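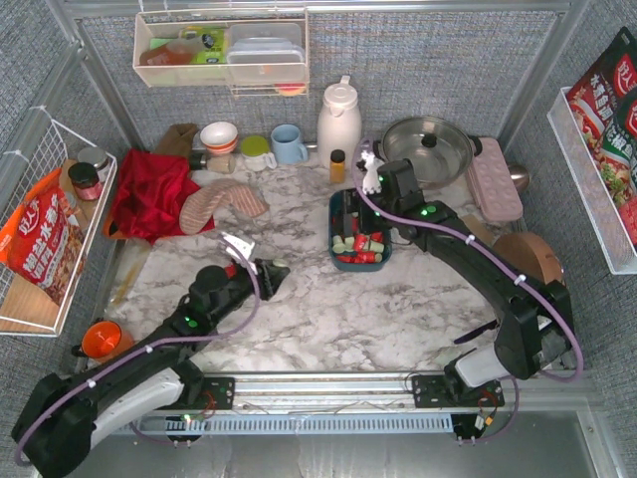
Ticket: Livestream der Gedenkfeier bricht ab, Untertitel versetzt
Projekt: Gernmont, Gedenkseite
Gemeldet von: Otis Thibodeaux
Bearbeitung: Teguh Chin
Status: offen, Ausweichlösung läuft

Otis, 9:40 Uhr
Moin zusammen, ich schon wieder. Gestern beim Probelauf für die Kranzniederlegung ist uns der Stream nach 14 Minuten weggebrochen, mitten in der Testrede. Bild steht, Ton läuft noch kurz weiter, dann nur noch der Ladekringel. Neu laden hilft, aber dann hängen die französischen Untertitel hinterher, und zwar richtig übel! Ich hab's in 2 Browsern probiert, in beiden dasselbe. Die deutsche Spur ist sauber. Könnt ihr da bitte draufschauen? Die Delegation aus Leclerc schaut komplett online zu, und deren Bürgermeister spricht als Zweiter.

Teguh, 10:15 Uhr
Hallo Otis, danke dir. Lief der Stream über den Hauptzugang oder über den Reservezugang? Und hattet ihr die Schweigeminute mit drin? Ich frage wegen der Stilleerkennung, die hat uns im März beim Festakt in Plelness schon mal geärgert.

Otis, 10:32 Uhr
Hauptzugang. Und ja, Schweigeminute war drin, kurz vor dem Abbruch! Daran hab ich überhaupt nicht gedacht. Ich dachte erst, es liegt am WLAN im Rathaus (das ist nämlich auch so eine Sache, aber dafür mache ich ein eigenes Ticket auf).

Teguh, 11:50 Uhr
So, ich habe mir das Protokoll gezogen. Der Encoder stuft die Stille als Signalverlust ein und startet die Tonspur neu. Die Zeitmarken fangen dabei wieder bei null an, und die französische Spur, die wir live einspeisen, bekommt davon nichts mit. Ich habe die Stilleerkennung jetzt abgeschaltet und einen neuen Testlauf gestartet, diesmal mit zwei Schweigeminuten hintereinander. Der Stream ist durchgelaufen. Die Untertitel waren am Ende trotzdem noch leicht daneben – da muss ich mit Amirul Wibisono reden, der hat die Einspeisung gebaut.

Otis, 12:05 Uhr
Super, das beruhigt mich schon mal sehr. Wir rechnen mit roughly, äh, ungefähr 3.000 Zuschauern, dazu die 115 geladenen Gäste vor Ort, die auf der Leinwand mitlesen sollen. Wenn beim Totengedenken die falschen Zeilen unter den Namen stehen, kann ich mich in der Partnerstadt nicht mehr blicken lassen.

Teguh, 14:20 Uhr
Amirul schlägt vor, die Verzögerung fest einzustellen. Bis dahin bitte die Reden vorab als Textdatei hochladen, dann schalte ich die Zeilen zur Not von Hand weiter. Mir fehlt noch die Rede von Tiburcio Gallegos.

Otis, 14:41 Uhr
Die kommt heute Abend, er kürzt noch. Den Rest lade ich gleich hoch.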